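La despensa de los mil paquetitos

Confieso que en mi casa las barritas vivían sueltas. En el bolso, en el cajón de los cubiertos, una vez dentro de una bota de agua (no pregunten). Así que este junio me propuse poner orden y llamé a mi amiga Raili Hakala, que guarda hasta los clips por tamaños. Su primera orden fue sacarlo todo a la mesa y elegir cajas con asa, de las que se agarran con una mano mientras con la otra sujetas el café.

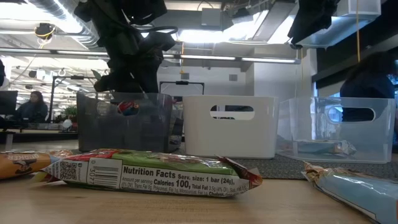
Tres cajas con asa calada, dos transparentes y una blanca, y una barrita de 100 calorías todavía por guardar.

Yo era muy de caja transparente - me gusta ver lo que queda sin levantarme de puntillas -, pero Raili defiende la blanca a muerte. Dice que los envoltorios chillones cansan la vista y que, si no los ves, meriendas menos. ¡Conmigo no funciona!

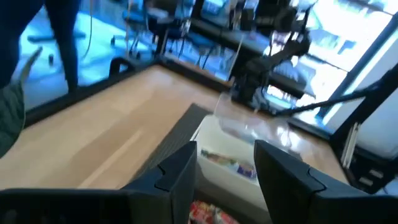
Lo que sí me ha funcionado es dejar de separar por sabores. Duré 8 días clasificando y al noveno ya estaba todo revuelto otra vez. Ahora lo pequeño va junto, lo que caduca antes va encima y los viernes repaso qué falta antes de ir a la compra. La bota de agua, por cierto, sigue en el recibidor.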